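Lalter publishes workstation practice for two-handed robots

Feb 24, 2025

Lalter today released the first edition of its bench practice for two-handed robots that work at tables. The document covers how a table is prepared, how the arms are brought to it, and what has to be written down before and after a run. It is meant for labs and small shops that already have a risk assessment in place and want a shared set of daily rules to go with it.

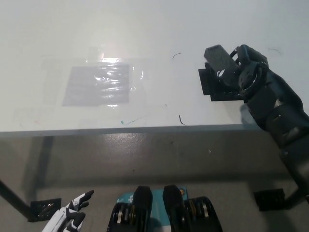
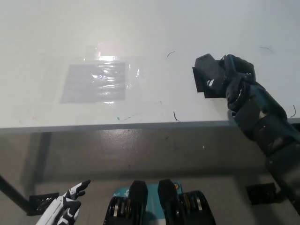 A robot at a white table, its right hand over the tabletop beside a taped area of clear film.

What the practice asks for

The bench practice has 17 rules. Most of them deal with the table itself. Loose wire ends, clippings and other small debris must be cleared from the work surface before sign-off, and the check has to be repeated after every tool or finger change. Film or sheet fixed to a tabletop must lie flat enough that a finger can't catch its edge. Any glare that falls on the work area has to be noted in the run record along with the lighting used.

Three rules cover the arms. A hand that isn't needed for a task stays below or outside the working area, and its rest position is saved by name. An arm that crosses the front edge of a table must do so along a path that was tested at low speed. Brackets and table feet within reach of an arm must be marked on the floor plan.

"We wrote down what our own operators were doing on good days," said Amparo Guzmán, who led the drafting at Lalter. "Some of it will look obvious. The trouble is that each site had its own version, and people moving between sites had to guess."

How it was tested

Draft rules were used at two sites, Brerkitz and Jarman, starting in October. Operators logged 2,764 runs under the draft. In 130 of them the run was stopped at the pre-start check, most often over debris on the table. The wording of the debris rule was changed twice as a result, and a rule on cable slack was dropped after operators at Jarman said it repeated the maker's manual.

"The check takes a couple of minutes and I would rather have it done than argue about it later," said Ynyr Powell, who runs the benches at Brerkitz.

Availability

The document is 25 pages long and free to download from the Lalter website, with a one-page checklist for posting at the bench. Zarnier will run the training sessions. Comments on the first edition can be sent to Lalter through the form on the download page.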